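Folding children's elastic-waist denim for a drawer or a sale box

Plundis > Laundry > Folding
Written by Severin Haslinger. Checked by Uliana Lytvynenko. Last revised August 29, 2022.

This method covers small denim pants and shorts with a gathered elastic waist and no fly. Adult jeans with a button and zipper fold differently and are covered on the Plattner fold page. The steps assume one garment at a time on a clear, light-coloured surface.

What you need

A flat surface at least 600 mm wide. A table is easier on the back than a bed, and a mattress gives too much to hold a crease. You will also need a drawer divider or box with an inside height of 138 mm or more if the finished bundles are to stand on edge. No folding board is required.

Before you start

Check that the garment is fully dry, paying attention to the waistband and pocket corners. Gathered elastic holds moisture longer than the single layer of the leg. Empty the pockets, turn the garment right side out and close any snaps.

Step 1. Open out the bundle

Denim that has come out of a dryer or basket is usually rolled on itself, with one leg inside the other or the waist tucked under. Do not try to straighten it on the table from this state. Pick it up by two opposite ends, hold it level and let the middle sag. Draw the ends apart until the slack is mostly gone, then relax. Repeat two or three times. The layers separate under their own weight and the side seams come into view.
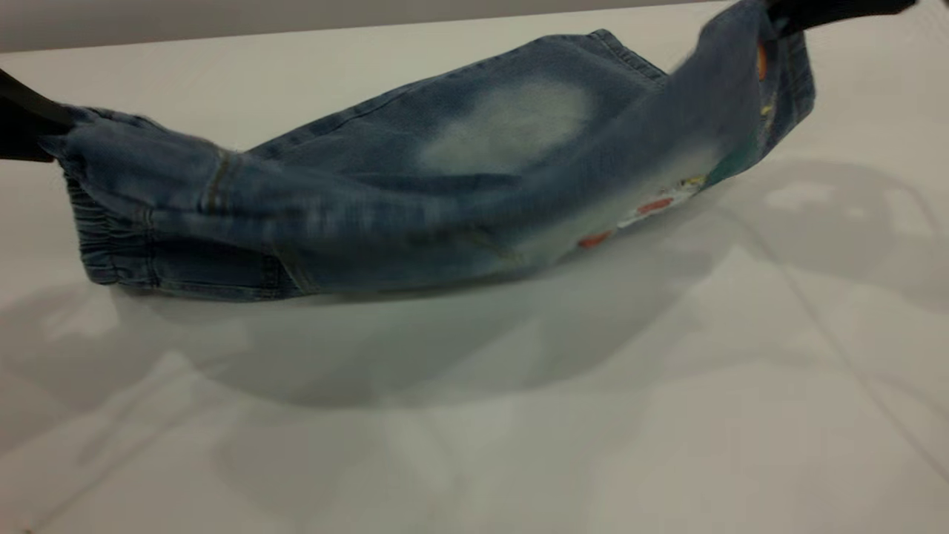
Keep the pull light. Hold the cloth just inside any elastic and leave the gathered edge itself alone. Repeated hard pulling shortens the life of the elastic and can pop the stitches that anchor it. If there is a print or an appliqué on the denim, keep your fingers off it and take hold of plain cloth.

Step 2. Lay it down

Lower the garment with the waistband to your left and the leg openings to your right. Left-handed folders can reverse this and every direction that follows. Let the far leg touch the surface first, then the near leg. Sliding the garment into position after it has landed drags the underside and puts back the creases you just removed, so lift and lower again if it lands crooked.

Step 3. Flatten the legs

Place one palm beside the waistband and stroke toward the hem with the other. Work each leg separately. Do not attempt to flatten the waistband. The ridges are part of its construction and will return as soon as you let go.

Faded areas are useful as alignment marks. Where both legs have a washed-out patch in the same position, the two patches should sit level with each other. If one is noticeably closer to the hem, that leg is either twisted or pushed up toward the waist. Correct it from the waist end.
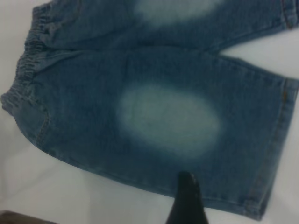 Denim laid flat with the elastic waistband at left. Check the pale patches on the two legs against each other before folding.

Step 4. Fold leg over leg

Bring the far leg down over the near leg. Match the hems first, then the outer seams. The seat will form a small point on one side; fold this point in so that the long edges are straight. Fading on the top layer will no longer help you here, so go by the stitching.

Step 5. Fold to length

For shorts, fold once, hem to waistband, stopping a finger's width short of the elastic. For pants, fold in half the same way and then in thirds. The gathered waist is thicker than the hem and should finish on the outside of the bundle. With the waist inside, the bundle springs open.

Step 6. Store

Stand the bundle on its folded edge. A drawer section 224 mm wide is enough for one row of toddler sizes. Leave a hand's width free at the end of the row so that one pair can be removed without pulling out its neighbours.

Common faults

Bundle leans: the seat point was not folded in at step 4.
Bundle opens: waistband on the inside, or the last fold was made too close to the elastic.
Hems do not match: a leg was twisted at step 3. Unfold completely and start from step 2.
Hard crease across a print: refold with the print on an outer face, away from the fold line.

Notes on revision

The instruction to stop short of the elastic was added in April at the suggestion of Valentin Kofler. The earlier version had the hem meeting the waistband edge, and thicker denim would not stay closed.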